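스쿠브우드, 탁상용 로봇팔 정리 키트 '부노벡스' 출시… 소규모 작업장·사무실 겨냥

보도자료
배포 즉시 보도 가능
2023년 4월 9일

탁상용 자동화 장비 업체 스쿠브우드(Skuvwood)가 로봇팔 정리 키트 '부노벡스(Bunovex)'의 국내 주문을 받는다. 책상 하나, 콘센트 하나면 설치 끝. 크기와 모양이 제각각인 작은 물건을 집어서 그릇이나 트레이에 옮겨 담는 작업용 키트다. 공장 라인용이 아니라 사무실, 공방, 소형 포장 작업장, 학교 실습실을 보고 만들었다.

키트 구성은 다음과 같다.

로봇팔 본체 1대 (흰색)
그리퍼 1개, 교체용 손끝 패드 2벌
제어 박스와 전원 케이블
상판 고정용 클램프
작업 설정 프로그램 (한국어, 영어, 베트남어)
빠른 시작 안내서

그릇과 트레이는 들어있지 않다. 쓰던 것 그대로 쓰면 된다. 전용 용기를 따로 사야 하느냐는 문의가 사전 상담 때 제일 많았는데, 안 사도 된다.

왜 '정리'인가

스쿠브우드가 지난 제품에서 받은 불만은 대체로 한 가지였다. 같은 부품을 같은 자리에서 집는 건 잘하는데 물건이 조금만 달라지면 처음부터 다시 설정해야 한다는 것. 소규모 작업장에선 매일 같은 물건만 나오지 않는다. 오전엔 비누, 오후엔 나무 손잡이, 저녁엔 반품 들어온 소품. 그때마다 설정 화면을 열고 좌표를 찍고 있을 사람이 없다.

부노벡스는 물건마다 좌표를 넣는 방식을 버렸다. 사용자가 로봇팔을 손으로 잡고 한 번 움직여 보여주면 그 동작을 저장하고, 이후에는 물건 위치에 맞춰 동작을 조금씩 바꾼다. 저장한 동작은 이름을 붙여 목록으로 관리한다. 목록은 최대 600개까지. 사내 시험에서는 막대형, 납작한 것, 구겨진 봉투류, 작은 블록 등 337종의 물건으로 잡기 동작을 점검했다. 점검표 전체는 주문 고객에게 파일로 보내준다.

잘 안 되는 것도 밝혀둔다. 투명한 비닐, 젖은 물건, 손끝 패드보다 얇은 종이 한 장. 이 세 가지는 현재 버전에서 권장하지 않는다. 액체가 담긴 용기도 마찬가지. 뚜껑이 닫혀 있어도 안 된다.

어디에 두고 쓰나

설치 장소를 따로 꾸밀 필요가 없다는 점을 회사는 강조했다. 카펫 깔린 사무실, 평범한 대나무 상판 테이블, 옆에는 바퀴 달린 의자. 그런 데서 쓰라고 만든 물건이다. 전용 작업대나 안전 펜스를 놓을 공간이 있는 고객이라면 더 큰 장비를 사는 게 맞다고 회사 측은 설명한다.
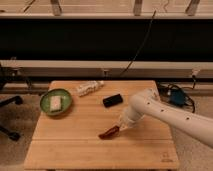 시연에서 가장 신경 쓴 부분은 길쭉한 물건을 비스듬히 드는 동작이다. 막대형 물건은 가운데를 정확히 물지 않으면 한쪽으로 처지는데, 부노벡스는 처지는 각도를 그대로 받아들이고 내려놓을 때 손목 관절로 맞춘다. 들어 올린 상태에서 억지로 수평을 잡으려다 떨어뜨리는 일이 이전 모델에서 잦았다. 그걸 고치는 데 개발 기간의 상당 부분이 들어갔다.

그리퍼 손끝은 끝으로 갈수록 가늘어지는 하우징 안에 들어가 있다. 좁은 그릇 안쪽이나 물건끼리 붙어 있는 자리에 접근하기 위한 것. 패드는 공구 없이 빼고 끼운다. 마모되면 바꾸면 되고, 추가 패드는 낱벌로도 판매.

정리 작업의 기본 순서는 이렇다. 그릇을 테이블 한쪽에 둔다. 물건은 팔이 닿는 범위 안에 아무렇게나 놓는다. 시작 버튼을 누른다. 팔이 하나씩 집어 그릇으로 옮긴다. 집지 못한 물건은 건너뛰고 마지막에 한 번 더 시도, 그래도 안되면 화면에 표시하고 멈춘다. 계속 헛집기를 반복하면서 물건을 밀어내는 일은 없도록 했다.

종류별로 나누어 담기도 된다. 그릇을 둘 이상 놓고 각각 이름을 지정하면 된다. 다만 나누어 담기는 물건마다 동작을 먼저 저장해 두어야 한다. 이 부분은 아직 손이 간다. 회사도 인정한다.

설치와 배선

본체는 클램프로 상판 가장자리에 물린다. 나사 구멍 뚫을 필요 없음. 상판 두께가 너무 얇거나 유리인 경우는 설치 전에 상담이 필요하다. 제어 박스는 바닥이나 선반 아래에 두면 되고, 케이블은 넉넉한 길이로 제공한다. 남는 케이블은 묶어서 테이블 뒤쪽으로 돌려놓을 것을 권한다. 팔이 움직이는 방향으로 선이 늘어져 있으면 걸린다. 당연한 얘기지만 사전 체험 고객 문의 중에 이게 꽤 있었다.

의자도 마찬가지다. 작동 중에는 팔이 닿는 범위 밖으로 빼둔다. 팔은 사람이나 가구에 닿으면 멈추도록 되어 있으나, 멈춘 다음에는 사용자가 직접 다시 시작해야 한다. 자동 재시작 기능은 일부러 넣지 않았다.

처음 전원을 켜면 관절 점검이 자동으로 진행된다. 점검 중에는 테이블 위를 비워 두는 게 좋다. 이후에는 바로 첫 동작 저장으로 넘어간다. 안내서는 그림 위주로 되어있고 긴 설명은 프로그램 안 도움말에 넣었다.

사전 체험 업체 의견

부노벡스는 정식 출시에 앞서 협력 업체 두 곳에서 사전 체험을 진행했다. 목공 소품 작업장 도안(Đoàn)과 문구·잡화 포장 업체 캔턴(Canton)이다.

도안은 사포질이 끝난 작은 나무 부품을 그릇에 모으는 작업에 썼다. 도안 측은 "부품 모양이 바뀌는 날에도 작업자가 그냥 팔을 잡고 한번 보여주면 되니까 부담이 없다. 설정 때문에 전화할 일이 줄었다"고 전했다. 아쉬운 점으로는 속도를 들었다. 손으로 하는 것보다 느리다는 것이다. 대신 다른 일을 하는 동안 켜 둘 수 있어서 계속 쓰기로 했다고 한다.

캔턴은 반품 상자에서 나온 물건을 정리하는 데 투입했다. 낱개 포장 제품, 작은 케이스, 구겨진 포장지가 섞여 나오는 작업이다. 캔턴 측은 "구겨진 봉투를 집을 수 있느냐가 제일 궁금했는데 대부분 집었다. 납작하게 눌린 건 가끔 놓친다"고 평가했다. 소음에 대해서는 사무실 안에서 통화가 가능한 정도라고 답했다.

두 업체 의견을 반영해 정식판에는 다음 내용이 추가됐다.

느린 모드와 빠른 모드 전환 버튼을 화면 첫 페이지로 이동
동작 목록 검색
납작한 물건용 접근 각도 추가
일시 정지 후 이어서 하기

빠른 모드는 가벼운 물건에만 쓴다. 무게가 있는 물건을 빠른 모드로 옮기면 내려놓는 위치가 어긋날수 있다.

판매 방식과 지원

구매와 대여 두 가지. 대여는 월 단위이며 대여 중 구매로 바꾸면 낸 대여료 일부를 구매가에서 뺀다. 가격은 수량과 지원 범위에 따라 달라져 견적으로 안내한다. 교육 기관은 별도 견적.

제품 수령 후 14일 안에는 사유를 묻지 않고 반품을 받는다. 외관에 사용 흔적이 있어도 작동에 문제가 없으면 가능. 손끝 패드는 소모품이라 제외된다.

보증 기간 중 고장은 방문이 아니라 교체로 처리한다. 고장 난 부분을 보내면 같은 부품을 먼저 발송하는 식이다. 본체 전체가 아니라 관절 단위로 교체가 되기 때문에 무거운 상자를 주고받을 일이 적다. 저장해 둔 동작 목록은 제어 박스에 남으니 다시 만들 필요 없다.

원격 상담은 평일 업무 시간에 운영한다. 상담원이 고객 화면을 함께 보면서 동작 저장을 도와주는 방식. 첫 상담은 구매, 대여 모두 포함되어 있다. 주말 상담은 현재 계획에 없으나 문의가 많으면 검토하겠다고 한다.

소프트웨어 업데이트는 무료. 인터넷 연결 없이도 작동하며, 업데이트 때만 연결하면 된다. 작업 데이터는 사용자가 직접 보내지 않는 한 외부로 나가지 않는다.

자주 들어온 문의

테이블 두 개를 오가며 써도 되는지: 된다. 클램프를 풀고 옮긴 뒤 기준 위치만 다시 잡으면 된다. 동작 목록은 유지.

왼쪽에 설치해도 되는지: 좌우 모두 가능. 설정 첫 화면에서 선택한다.

그릇 색이나 재질에 제한이 있는지: 색은 상관없다. 거울처럼 반사되는 금속 그릇은 인식이 떨어질 수 있어 권하지 않음. 얕은 그릇이 깊은 그릇보다 낫다.

식품을 다뤄도 되는지: 개별 포장된 것만. 포장되지 않은 식품용 패드는 없다.

아이들이 있는 실습실에서 써도 되는지: 지도자가 함께 있을 때만 사용한다. 실습실용 안내문을 따로 제공한다.

향후 계획

스쿠브우드는 4월 중 첫 주문분 발송을 시작한다. 이후 얇은 물건용 손끝 패드와 서랍 열고 닫기 동작을 추가로 준비하고 있다. 일정은 확정되는대로 공지. 기존 고객은 본체를 바꾸지 않고 패드와 업데이트만으로 쓸 수 있게 할 방침이다.

체험 신청은 스쿠브우드 판매 창구에서 받는다. 신청할 때 테이블 크기와 옮기려는 물건의 종류를 적어 주면 준비가 빨라진다. 실제 쓸 물건을 가져와서 시험해 보는 것도 가능하며, 회사는 이쪽을 더 권하고 있다.

스쿠브우드 소개
스쿠브우드는 책상 위에서 쓰는 소형 자동화 장비를 개발·판매하는 업체다. 로봇팔, 그리퍼, 동작 설정 프로그램을 자체 개발하며 소규모 작업장과 교육 기관을 주요 고객으로 두고 있다.

보도 관련 문의: 스쿠브우드 홍보 담당
제품 및 견적 문의: 스쿠브우드 부노벡스 판매 담당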